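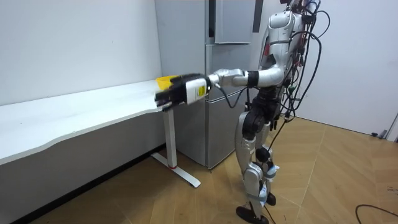
4. Setting up the pack for a meeting night

The Triltley Pack is made for youth groups of up to 12 children between six and nine years of age. Please read this section completely before the first meeting. If your group is larger, order a second pack and run the two circles in separate corners of the hall.

4.1 Before the children arrive

1. Open the box and check the contents against the card inside the lid. A full pack has 178 pieces, including the badge discs.
2. Write the name of your group on the white label of the box. The pack number is already printed there and must not be covered.
3. Put the promise card on the wall at the height of the children's eyes.
4. Lay out the Worncombe mat with the arrow toward the door. Keep one big step free on all sides.
5. Place the leader's folder on a table where the children cannot reach it. It contains the home phone numbers.

Note: The mat can be used outdoors on dry grass. It should not be used on gravel.

4.2 The opening circle

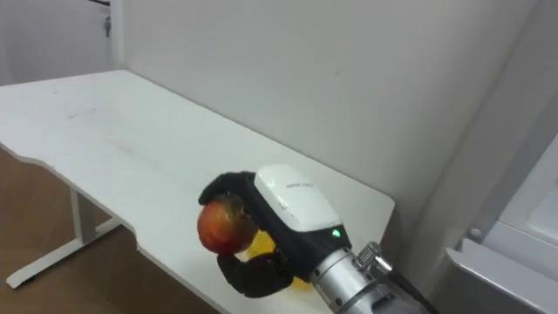 The opening circle uses a "talking object," and only the child who holds it may speak. You can choose any object that is safe to drop and not too heavy. A red apple like the one in the photo is a good size, and it can be passed with the fingers over the top and the thumb under it. Do not use a ball, or the circle will become a throwing game in a short time.

6. Ask the children to sit on the mat, one on each colored spot.
7. Give the object to the newest member first.
8. Let it go one time around. A child may pass it on without speaking.

Caution: Check the allergy sheet before you bring any real food into the circle.

4.3 Patrol jobs and the job draw
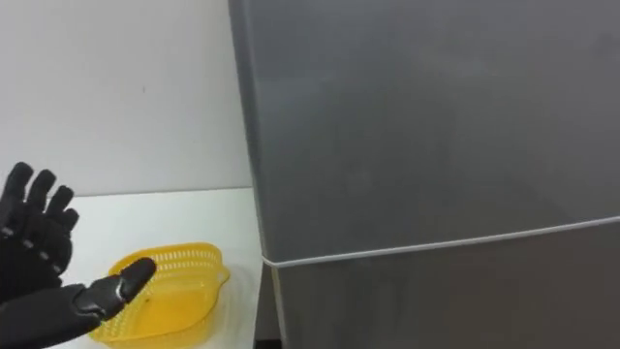
Each child receives one job for the evening, and the jobs are drawn by lot so that there is no discussion. The pack has 11 job cards. The last child in a full circle is the "helper" and does not need a card. Put the cards in an open container which stands flat - a yellow plastic basket like this one will do - and mix them with the hand before every draw.

9. Call the children one by one to draw a card.
10. Write the jobs in the Bucur sheet, with the month at the top.
11. Collect all cards before the games start.

Note: If a child draws the same job two times in a row, he or she may draw again.

4.4 Closing and packing away

12. Give out the badge discs, and mark them in the leader's folder on the same evening.
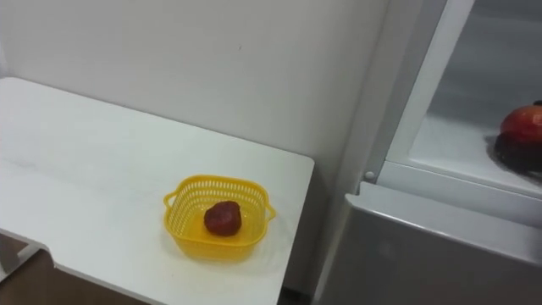 13. Roll the mat with the printed side inside. Folding it will damage the spots.
14. Count the job cards and put them in the small Mudau bag.
15. Close the box and store it in a dry place. If you meet on Saturday morning, leave the mat open for one hour after cleaning, then roll it.

Missing pieces can be ordered with the form in section 7.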